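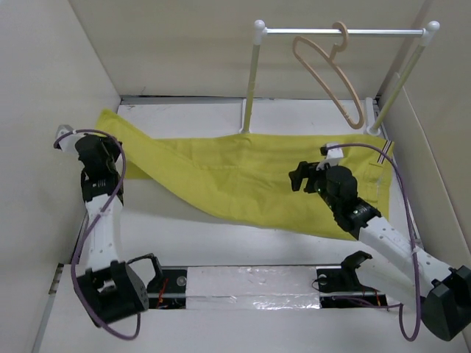
**Sunalitz two-arm garment cell: wrist cable kit, part 503**

Replaces kit 933. Please stop fitting 933, read the fault note first.

**Fault note, 12 August 2020**

Units shipped since March can drop a gripper mid-task. Arm goes limp at the wrist, other arm keeps pulling. Reported first by Vornmont on a hanging job, then by Joo, same thing. Cause is the connector at the gripper end working lose when the wrist turns hard over and the cable loop catches on cloth or on the rack post. Long trousers are worst. Shirts less so.

Watch your fingers. A dropped gripper can wake up again when the plug reseats, no warning, and it closes. Power off at the wall before you touch the cable. Software stop is NOT enough.

**In the kit**

- 6 locking plugs
- two wrist cables, shorter loop than the old ones
- clips for the arm links
- printed sheet (sheet says torque the clips, ignore that, hand tight)

**Fits**

Sunalitz cells with serial 2121 and up. Older ones have the Trirkau wrist, different plug, don't force it. Ask us.

**After fitting**

Run both arms through full wrist travel with no garment. Then again with trousers laid flat across the floor panel, waist end to the right. Cable should clear the fabric at every point. If it drags, move the top clip one hole down and try agian.

Still dropping out? Stop using the cell and send the log to Eun-seong Kong, service desk. Include serial and which arm.

No charge for the kit on affected units. Return the old cables in the same box.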